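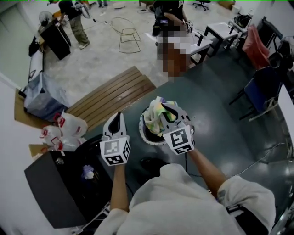
Submitted by Milagros Arrieta, Clulladero workshop
February 23, 2022
For: Kazimír Murín, Hernari small grants

Dear Kazimír,

You asked for two pages. You are getting less, and I hope that counts as a saving.

The clear-out of the main floor is further along than it was in October, when the most accurate thing I could write was that we had located the floor. There is now a good stretch of bare gray concrete with only the odd item standing on it. One of these is a round wire chair frame with no seat. Urmas Kütt maintains that it is restorable. It has been restorable for 4 years.

Tables. The dark gray top with the round cable hole has been kept, and the hole has been doing what such holes do, namely collecting things that aren't cables. A crumpled cloth in pale yellow, green, white and purple was down there, and is shown on its way up. The white ring around the hole is staying. We talked about a cover plate, and Gerasimos Tsakiris priced one, and we have decided to live with the hole. The small white table with black legs goes to the reading corner once there is a reading corner.

Seating. The slatted wooden bench stays. It is the only thing in the building everyone has agreed on.

Fans and sound. Fans are being gathered up by the black speaker box, which has become a shelf in the meantime. Whether they all work is a question for warmer weather. The Osatov people have offered to take whatever we don't want, and I have asked them to define "whatever" before Urmas does.

Trash and supplies. We spent 44 on bags and bins. Flattened cardboard has gone down as a landing place for anything undecided, and I'm sorry to report that it is popular. The bottles with the red caps are still on it. So is a gray plastic bag, contents pending.

Money. Of the 900 you released for this phase, 330 is left. The largest cost was the haulage run to Salinas, which Kęstutis Liepiņa negotiated down and then celebrated with a lunch. The lunch is not in the accounts.

Still to do before the next report: sort the cardboard, clear along the wall by the white cabinet, run the cables somewhere a foot won't find them, and settle the chair. I would like to request that the chair be settled by you, in writing, from a safe distance.

Receipts are in the blue envelope Kęstutis is bringing over.

Milagros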